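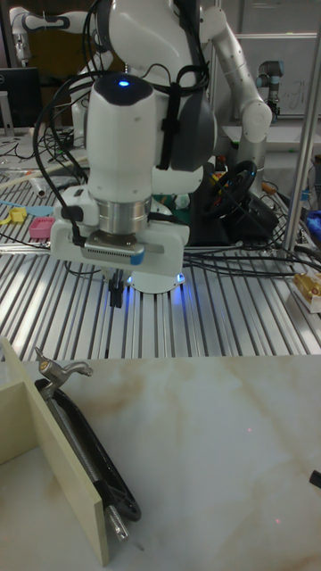
Varkano slotted top in use, steering wheel on its base at right, small items on the left

Varkano Slotted Aluminum Table Top
Sold by Wistach
Page last changed March 8, 2022

Overview

The Varkano is an aluminum table top with parallel ridges and grooves running across it. The maker calls it "the last work surface you will buy." We have sold bench tops long enough to have read that line on several products that have since been replaced, so please take it for what it is. We think the Varkano is a decent metal top at a price that is a little too high, and we keep it because customers who bolt things down for a living keep ordering it.

If you never clamp or bolt anything to your table, stop reading and buy a flat one. You'll pay less and your pencils will stay where you can get at them.

What the slots are for

Slots let you fix a heavy or awkward item where you want it and move it later without drilling. A steering wheel on a base is a fair test. Anything that gets turned, pushed or leaned on will creep across a smooth top sooner or later, and rubber feet only delay it. With a nut in the slot and a bolt through the base it should stay where you set it, as long as the base has holes or an edge you can clamp. Check that before you order. A lot of desktop gear has neither, and the Varkano does nothing for it. Double-sided tape holds worse on ridges than it does on a flat board.

The maker also says the slots "organize your cables." They don't. Cables as thick as the ones people really use will lie on top of the ridges and spread wherever there is room, and on this top they do it just as fast as on any other. You can put tie points in the slots and strap the cables to those. That works well, but it's you doing the organizing, and the tie points are extra.

Small items on a ridged surface

This is the part we get the most mail on. Small plastic pieces sit on the ridges well enough if they are wider than the groove. A small container with a flat bottom is fine. Screws, pins, washers and beads will find the grooves, and getting them out is a job for a thin magnet or a bent piece of wire. If your work involves a lot of loose bits, put a tray on the table or order the flat insert listed below.

Flat objects are harder to pick up than you'd expect. On some jobs the groove helps because you can get a fingertip under the edge. On others the edge lines up with a ridge and you end up sliding the thing to the side of the table first.

Shine

Bare aluminum reflects overhead light, and with ridges you get a row of bright lines instead of one bright patch. Colored light does the same thing. We have had customers send the top back over this. The product sheet lists it as "a bright, professional look." If you take pictures of your work, or sit facing the table for hours under ceiling lights, think about it first. A matte mat helps but covers the slots you paid for.

Load and stiffness

Varkano gives a load rating of 50 pounds per slot nut. We have no way to check that and have not tried. It says nothing about how the number was reached, whether the pull was straight up or sideways, or how long it lasted. We'd treat it as a number for a brochure and stay well under it. For anything that could hurt someone if it came loose, ask whoever made that item what it needs to be bolted to, and go by their answer.

The top itself is stiff. Most of the wobble people complain of comes from the frame underneath. Wistach does not sell frames for this product and does not recommend the one on the maker's site, which has adjustable feet that don't stay adjusted.

What is in the box

The table top
2 end caps
30 slot nuts
Hex key

The end caps are plastic and fit loosely. They keep dust out of the slot ends and stop sleeves from catching, and they come off when you slide a nut in. Keep them in a drawer until you have finished setting up.

Bolts are not included, for reasons the maker has never explained to us. The nuts are a common thread and any hardware store will have what you need.

Extras

Flat insert. Drops over part of the surface to give you a smooth area. It lifts at the corners if you lean on one side.

Tie points. Small loops that lock into the slot. Worth having. Buy more than you think.

Choo slot cover strip. A soft strip that presses into a groove and keeps small parts out. It stays put in a clean slot. In a slot with dust or oil in it, expect to press it back in now and then.

Compared with the Dralov top

The Dralov is the one people ask us to compare. It's cheaper, the grooves are shallower, and the nuts that come with it are softer. For light items you would not notice. Under a heavier clamp the Dralov nuts can round off, and we replaced a fair number of them last September. The Varkano costs more and its nuts are better. You could also buy the Dralov, throw its nuts away and put good ones in, and for many benches that would be the sensible purchase. We make less on that sale.

Cleaning

Wipe along the grooves, never across. A stiff nylon brush gets most of the dirt out of the slots. The maker's "care spray" is sold separately and we don't stock it. Mild dish soap in water has done the job on our own shop table. Skip scouring pads unless you like the look of scratches.

Warranty and returns

The warranty runs 2 years and covers bending and "defects of finish." It leaves out scratches, dents, stains and wear, so you may wonder what finish defects remain. We have yet to see a finish claim paid.

Wistach takes back unused tops in the original box. Tops with nut marks in the slots count as used. Return shipping is on you and the box is heavy, so measure your frame before ordering.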